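How to Give an Old Desktop Computer a Second Life

April — by Carola Meinecke

My aunt was about to put her old desktop out on the curb, and I talked her out of it with one phone call and a promise to do the work myself. It took an evening and a bit of the next morning, and she's still using the thing for email, recipes and an alarming number of jigsaw puzzle games. So if you have a slow tower under a desk somewhere, let me walk you through what I do before anybody spends money on a new one.

First, copy everything off it. Photos, letters, tax stuff, the folder called "New Folder (3)" that you're sure is nothing. I use a plain external drive and drag the whole user folder over, then open a few files from the copy to make sure they really came across. Do this while the machine still starts up! I skipped it once, years ago, and I'm still sorry about the vacation pictures.

Next, find out what you've got. On Windows, press Ctrl, Shift and Esc together, click the Performance tab, and look at Memory and Disk. Write down how much memory there is and how much is being used when you have your normal programs open. If it's sitting near the top all the time, more memory will help. If the disk is the part that's always maxed out, look at the drive first. 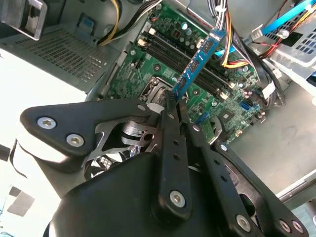

A memory module and the motherboard, with the computer's case open.

Buying memory is where people get stuck, and I did too the first time. You want the same generation as what's already in there (DDR3 and DDR4 don't fit in each other's slots, the notch is in a different spot). The easiest way is to look up your computer's model number and find the maker's spec page. My aunt's had 4 slots with only 2 in use, so I could keep what was there and add a matching pair. I bought them used from a little repair shop called Prilley, and Arne Kröger behind the counter let me bring them back if they didn't work. Ask about that before you pay!

When you're ready to open it up, shut down the computer, pull the power cord out of the back, and press the power button once to drain whatever is left. Lay the tower on its side on a table. Most side panels come off with a couple of screws at the back, and I keep mine in an egg cup. Touch bare metal on the case before you touch anything else, and again whenever you've wandered off for coffee.

Push the little clips at the ends of the slot outward, line up the notch, and press straight down on both ends of the module. It takes more force than you'd like. Some boards only have a clip at one end, so look before you go hunting for the other. When it's in, the clip snaps back by itself.

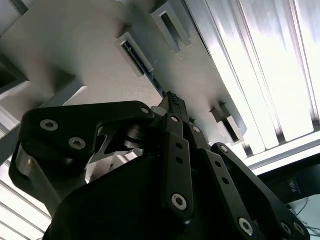
Carola Meinecke

Now for the dust. I take the tower outside and use short bursts of canned air, holding each fan still with a finger so it doesn't spin like mad. Keep the can upright or you'll spray cold liquid all over the place. The filter at the front, if yours has one, usually pops out and can be washed in the sink. Let it dry overnight before it goes back.

If your old machine still has a spinning hard drive, swapping it for a solid state drive makes a bigger difference than anything else on this page. My friend Forough Shojaei did only that and left the memory alone, and her startup went from "go make toast" to 18 seconds. You can clone the old drive or start fresh. I like starting fresh — it clears out ten years of toolbars and trial programs in one go.
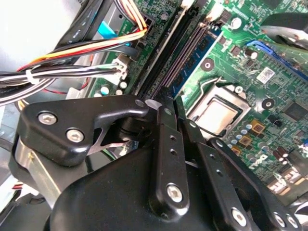
Plug the power back in and start it up before you close the case for good. If you get beeps and a black screen, don't panic. Turn it off, unplug it, take the new memory out and push it in again, harder this time. That has fixed it for me nearly every time. When it does start, check the Performance tab again and see that the new total is right.

After that it's only housekeeping. Go to the Startup apps list and switch off whatever you don't need the minute the computer wakes up. Uninstall programs you don't recognize, but search their names first (I once removed my own printer). Then run all the updates, and expect to restart more often than seems reasonable.

And if Windows is just too heavy for it, or no longer getting updates, try a light version of Linux from a USB stick. You can run it for an afternoon without changing anything on the drive. My aunt wasn't having it, but I have it on my own spare machine in the sewing room and I love it.

Last updated in April

Related
How to Wipe a Hard Drive Before You Give It Away
Cleaning a Sticky Keyboard
What to Do With a Drawer Full of Old Chargers
Setting Up a Printer for Someone Else
Backing Up Family Photos Without Losing Your Mind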